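Skellwood students set their sights on the humble desk lamp

For release: September

The robotics club at Skellwood College is delighted to announce that it will take part in this year's Wodeck Challenge, a friendly contest in which student teams programme a robot arm to carry out ordinary household jobs. The club has chosen the desk lamp as its subject -- a thing most of us handle every evening without a thought!

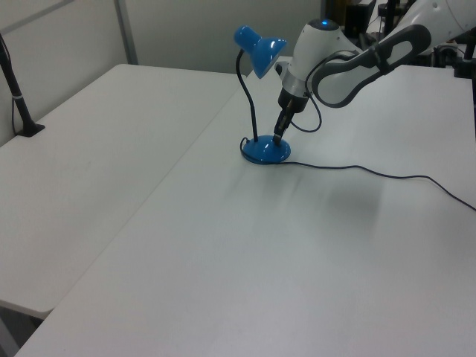 What the team is working on

Members meet at 5 and often stay a good deal later than they meant to. Their first task is getting the gripper to take hold of the lamp by its round base, leaving the bendy stem and the shade well alone, and then to do the same with the lamp turned another way. The cord, as anyone who has tidied a desk will know, needs some thought too. 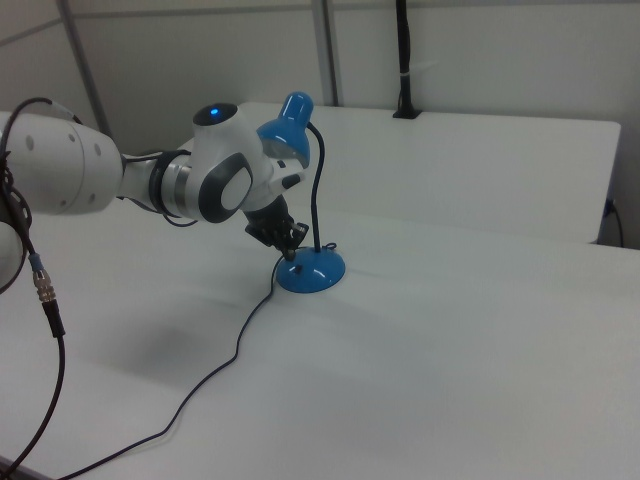

Support and visiting

The club is warmly grateful to Rathnayake for a grant of £2565, and to Plakska for help with printing. Families and neighbours are very welcome at the open afternoon in the college hall, from 2 o'clock, with tea and cake. Please ask at reception for details.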